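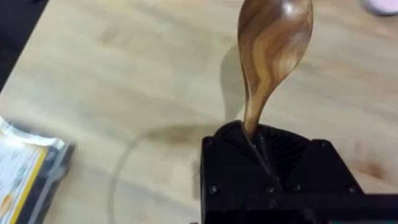

Virgil Oprea wrote to the newsletter to ask whether members might be given clearer guidance on keeping small pets comfortable during warm weather, as the advice he had found elsewhere differed from one page to the next. Several other readers have raised the same point, and the Flusstead Small Animal Society is therefore setting out its recommendations for rabbits and guinea pigs. They apply from May until the end of September, and they replace the leaflet issued with last year's membership cards.

Rabbits and guinea pigs cope far better with cold than with heat. A hutch that stands in pleasant morning sun may be dangerously hot by two in the afternoon, and the animals inside it have no means of moving elsewhere. Members are asked to check the position of every hutch and run at midday and again in the late afternoon, and to move any that receive direct sun at either time. Sheds and conservatories are not suitable in July and August unless they can be kept open and shaded throughout the day.

Shade should be provided on the roof and on the side facing the sun. A damp towel laid over part of the roof will help, provided that air can still pass freely through the mesh. Plastic sheeting should not be used for this purpose. Frozen bottles wrapped in cloth may be placed in a corner of the run, where the animal can lie against them or keep away as it chooses.

Water must be available at all times. The Society recommends a heavy bowl as well as a bottle, as many rabbits drink more readily from a bowl, and the metal spouts of bottles are liable to block. Both should be emptied, rinsed and refilled morning and evening. Fresh greens may be offered slightly wet, but hay should remain the greater part of the diet. Members who feed pellets should not increase the amount in summer.

Flystrike remains the most serious seasonal risk. Flies are drawn to soiled fur, and the condition can become fatal within hours. Each animal should be lifted and examined underneath twice a day, with particular care taken over elderly or overweight rabbits and those with long coats. If eggs or maggots are found, the animal should be taken to a veterinary surgeon at once, whatever the hour. It should not be bathed at home beforehand.

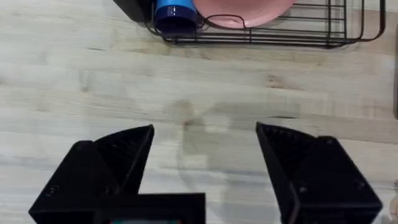
Would the Society say something about bedding as well, asked a member from Hotgate, who had been changing the whole hutch every day and found that the rabbits were unsettled by it? A complete daily change is not required. The toilet corner should be cleared each day and the damp material replaced. The remainder may be changed twice a week in hot weather, keeping back a handful of clean, dry hay from the old bedding so that the hutch still smells familiar. Any disinfectant used should be one sold for small animals, and the floor must be fully dry before the occupants return.

The signs of heatstroke are fast or laboured breathing, drooling, weakness and very warm ears. An affected animal should be moved to a cool room, its ears dampened with cool (never iced) water, and a veterinary surgeon telephoned without delay.

The summer health check will again be held at the Ogbonna Hall in July, from 10 am until 3 pm. There are 40 appointments, each covering teeth, claws, weight and coat, and 23 of these are reserved for members who have joined since the spring. Animals should travel in a secure, ventilated carrier lined with hay. Bonded pairs should be brought together, even where only one is to be examined.

Members will also wish to know that the Drustura boarding scheme has places for the school holidays. Animals must be vaccinated before arrival, and owners should bring the certificate with them, together with enough of the usual food for the whole stay – a sudden change of diet is a common cause of stomach upset in boarded rabbits. A deposit of 50 pounds is payable on booking and is returned if notice is given a fortnight ahead.

Printed copies of this guidance may be collected from the Society's desk at the health check.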